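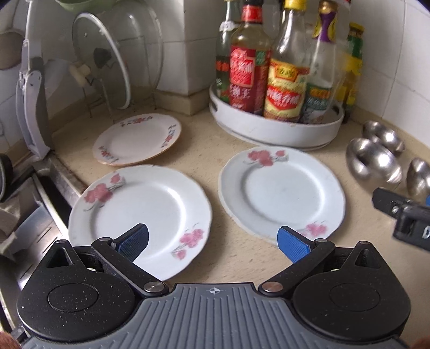 Hullico Yeom hand-held gripper

Product type: two-finger gripper, hand-operated
Fingertips: textured pads, replaceable
Supplied in: pairs or singly
Lead time: 12 working days

The Yeom is a gripper you carry in your hand. You do a chore with it, the job is recorded, and the recording is used to teach a robot arm fitted with the same fingers. Most of our customers use it for kitchen work, with plates, bottles and pan lids, or for light sorting on the shop floor.

Can a machine clear up a kitchen yet? Partly. In our January trials at Morkcombe, an arm taught with the Yeom was given 100 plates to move from worktop to rack. It managed well with single plates on a clear surface. Stacked plates and anything with a thin rim lying flat gave it trouble, and it dropped 7. A person is still a good deal faster.

Shop-floor picking is further along. Boxes and capped bottles are easy to hold and tend to turn up in the same place each time. Cloths remain hard for every arm we have tried.

"I would not sell it to anyone as a replacement for staff," says Troels Brøndum, who runs our test kitchen. "Buy it if you want to find out which jobs are worth automating."

Spare pads come in packs of 20. Wipe them with a damp cloth and do not put them in the dishwasher. For a loan unit, ask for Oduor Okoth in sales.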